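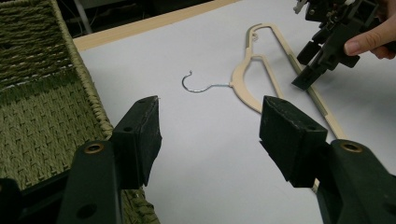 How often should the finger pads on a gripper be replaced?

On a schedule, by cycle count, before anyone can see that they need it. For the pads we run, that means every 3000 closes, and the old pair goes in the scrap bin the same day even if it looks fine.

I have been arguing for this at Brirkard for a while and I would like to set the case down in one place. The other view, which is the common one, is that a pad is a cheap rubbery block on the end of an expensive machine and you change it when it starts to slip. Maarja Kļaviņa, who ran our cell before me, held that view and kept good uptime with it, so I don't claim it is foolish. I think it hides the cost.

A pad doesn't go from good to bad in one shift. The face gets dusty, then it polishes in the spots that touch the part most, then the edges go gray and round over. Through all of that the gripper still picks things up. What changes is how the part sits once it is held. A flat carton doesn't care. A thin rod or a bent wire or a molded plastic bar cares a great deal, and will roll a few degrees as the jaws close. The next station gets a part at a slightly wrong angle. Someone at that station makes an adjustment, and now you have two things wrong and a note in the log about only one of them.

We lost most of January to this. The Clavgate cell was dropping garment hangers into the chute crooked, and we re-taught the drop point, then the approach, then the drop point again. Aivar Siliņa finally took the pads off and laid them next to a new pair. The old ones had a shallow groove you could feel with a fingernail. With new pads on, every offset we had added was wrong and had to come back out. The pads had cost less than lunch.

The objection I hear most is that a fixed count wastes good pads. It does. Some pairs come off at 3000 with plenty left in them, mostly the ones that spent their life on soft goods. I accept that waste. A pad swap on our arms takes 6 minutes if the screws are not stripped, and it can be done at shift change. An afternoon of re-teaching can't be scheduled at all, and it always lands on whoever has the least time.

The second objection is that inspection should be enough. In principle, yes. In practice, people look at a pad straight on, under a ceiling light, and black material under a ceiling light looks like black material. You have to get the face at a low angle and you have to run a thumb across it. You also have to clean it first, and a wiped pad looks newer than it is. I have passed pads that I should have pulled, and I was the one who wrote the inspection sheet.

Where I would bend is on the number. Ours came from watching our own parts. A shop handling cast metal might need 2000, and a shop handling folded cloth could go a lot longer. What matters is that the number is written on the machine and that the counter resets only when the pads come off. On the older controllers anybody could zero it from the main menu, and people did, to clear the yellow banner. We put that behind the maintenance login and the arguments stopped.

A few habits go along with this. Change both pads at once. One new and one old gives you a grip that is off center, and it will pull the part toward one side as it closes. Wipe the seat on the finger before the new block goes on, as grit under a pad tilts it. Use a torque driver; these are small screws going into plastic, and a strong wrist will ruin the thread. Look at the finger itself while the pad is off, especially around the holes, where ours crack first. Then run the reference part and write down the jaw gap at contact — the number, to the tenth, with initials.

That last one is the habit I would fight hardest for. A gap reading tells you more about the state of a gripper than any amount of looking at it, and after a few changes you have a line you can read. Oksanen, who handles our spares, now ships a blank gap card in every bag of pads, which I take as a small win.

The Lusidow line still changes pads when they slip. Their parts are bigger and more forgiving than ours, and they may be right for their work. I have asked them to log the gap for one quarter anyway, and we have lent them our reference part to do it with.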